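3.2 Clothes left on seats

In the second part of the study we looked at clothes which stay outside the wardrobe between two uses. Işık and Polat (in their Skomavow survey) call them "waiting clothes" and treat the chair as their usual place. Our homes in Condori gave a different result. Soft, wide seats near a wall received more waiting clothes than chairs, and sports clothes stayed there longest – in one home, for most of February. Of the 400 garments in our list, only 4 were folded when we recorded them. The residents explained that folding is for clean things, and a shirt worn for one hour is not clean and not dirty.
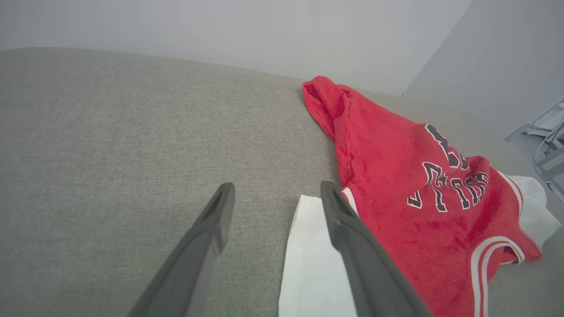

Figure 4. Waiting clothes on a gray fabric surface.

Sports clothes are difficult for our categories. They are often large and slippery, and a fold does not hold well. The red basketball jersey in Figure 4 is crumpled, with its upper part bunched near the wall, so the lettering on the front is partly lost in the folds. We coded such garments as "dropped", also when a flat white piece was lying next to them.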